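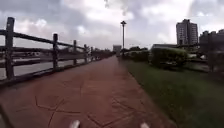 **LILTLEY, August 22, 2021** -- The Liltley Public Works Department has issued its schedule for the second phase of the Flallora path program, which covers surface repair, joint sealing and drainage correction on 1,888 feet of shared-use path between the Flallora parking lot and the creek crossing. Work will be carried out by Brernia, the paving contractor that completed the first phase last year. Inspection and materials testing remain with Katiyar, the engineering firm that prepared the condition report.

The path is open to pedestrians and bicycles. Motor vehicles are not permitted except for maintenance trucks, which are limited to one axle weight class below the current allowance until the drainage work is accepted.

## Condition report

Katiyar divided the route into short sections and rated each one for cracking, vertical displacement, surface wear and standing water. Displacement was measured with a straightedge laid across each joint. Any location with a height difference over one-half inch was marked for grinding, and any location over one inch was marked for panel replacement.

The report recommends replacement for 218 square feet of concrete, most of it on the low side of the path near the second culvert. The soil there is a silty clay that holds water through the winter. Core samples taken in January showed adequate slab thickness but almost no granular base under three of the panels. The original construction drawings call for four inches of compacted stone at that location.

Elsewhere the defects are mainly cosmetic. The report separates shallow surface cracks from those that extend through the full depth of the slab, and only the second group is scheduled for routing and sealing. Hairline cracks will be left alone and checked again at the next inspection. Color loss in the surface hardener was recorded but was not treated as a defect for rating purposes.
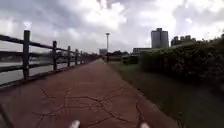
## Scope of work

The contract is a unit-price agreement. The quantities below are estimates, and Brernia will be paid for the amounts measured in place.

| Item | Estimated quantity |
|---|---|
| Crack routing and sealing | 638 linear feet |
| Concrete panel replacement | 218 square feet |
| Underdrain pipe, 4-inch perforated | 358 linear feet |

Grinding at raised joints is paid by the hour. Topsoil and seed along disturbed edges are included in the price of the pipe.

Replacement panels will be placed at five inches thick on a new stone base, with integral color and a stamped finish. The specification requires a test panel before any permanent concrete is placed. Katiyar will compare it with the adjoining surface after seven days of curing, and the department may ask for up to two more test panels at no added cost. The specification allows a visible difference in shade between new and old concrete, provided the difference is uniform across the panel.

Sealant is a low-modulus silicone, gray, tooled slightly below the surface. It may not be installed when the slab temperature is under 40 degrees or when the crack faces are damp. Blowing out the cracks with oil-free compressed air is required within one hour of sealing.

## Drainage

The underdrain will run parallel to the path on the uphill side and discharge to the existing culvert headwall. The trench is 14 inches wide and is lined with filter fabric before the pipe is laid. Cleanouts are required at both ends and at the single bend.

A separate request for a new catch basin at the Flallora parking lot was not included in this phase. The department said the basin depends on a revised grading plan for the lot -- a design contract that has not been advertised.

## Closures

Work will proceed from the creek crossing toward the parking lot, one section at a time. Sections under repair will be closed to all users, with a signed detour on the adjacent street. New concrete will stay closed for seven days. Sealed cracks may be walked on after four hours, and bicycles are held off until the following morning.

Fence repairs are handled under a different maintenance account and may overlap with the path closures. Mowing crews will leave a strip along the trench line uncut until the seed is established.

Daily closure notices will be posted at both trailheads and on the department's web page. Brernia must give 48 hours' notice before closing any section that serves a street crossing. Comments on the detour route are being accepted at the public works counter through the end of the month.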